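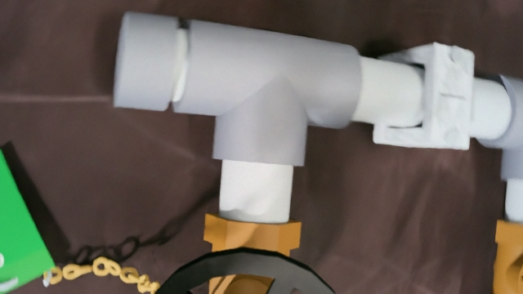 Sim close-up of the manifold: tee, clamp, and the middle valve with its tag chain.

Search this notebook
February — posted by Nayara Bragança
6 comments · 2 shares

Afternoon, still on the valve planner for the Plarkencombe job. I finally gave up on hand-tuning the grasp approach and let the sampler run all night on the new scene. Out of 3,000 approach poses, 2,518 came back collision-free, and that sounds great until you look at what the checker was colliding with — mostly the chain! It's in the collision world as one fat convex hull, so everything left of the black handwheel gets thrown out, including poses I'd happily use.

I've split the chain into capsules (one per link, slow but fine) and I'm leaving the green tag as a thin box. Planning time went up to around 80 ms per query. Marama Rutherford thinks we can get that back by only turning the links on when the wrist is close, and I want to try her version before I touch the solver again.

Perception is the other headache. The segmenter keeps lumping the white clamp in with the white pipe next to it, so the fitted cylinder comes out too wide and tilts. The orange valve bodies are easy, no complaints there. I might just mask by part ID for now and fight with color later.

Oh, and the run slopes in this scene, so don't hardcode the handwheel axis from the old config like I did this morning — lost an hour to that.

Next: rerun with the same seed, capsules on, and dump the rejected poses to a separate log.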